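Glove recordings pass the halfway mark

The cloth-handling group at Gimcombe has now logged 396 recordings for the Enache learning system. Each one is a person doing a small job by hand at a table: picking something up, moving it, folding a piece of fabric. The system is trained on those recordings and then tried on cloth it has not met before. 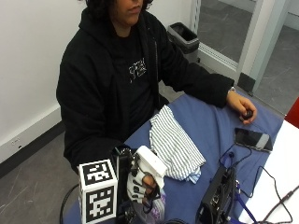
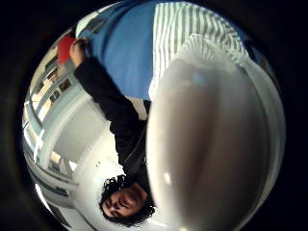 Striped fabric on the blue table cover, recorded at Gimcombe.

Nelu Cozma, who runs the sessions, has changed the schedule. Recordings are now made in blocks of 18, with a break between blocks. Longer runs produced hurried folds toward the end, and 35 of the early recordings were dropped for that reason.

Roxana Mocanu checks every recording before it goes into the training set. She asks people at the table to keep these points in mind:

Start with the cloth crumpled, and differently each time.
Keep the marker cube turned toward the fixed camera.
If you drop something, pick it up and carry on. Dropped items are useful and stay in.

The next round adds towels and knitted items. It needs four more people, left-handers especially. No experience is required, and a practice block comes first. Sign up with Cathal Quinlan at the Horitz desk. First results on the new fabrics are due in November.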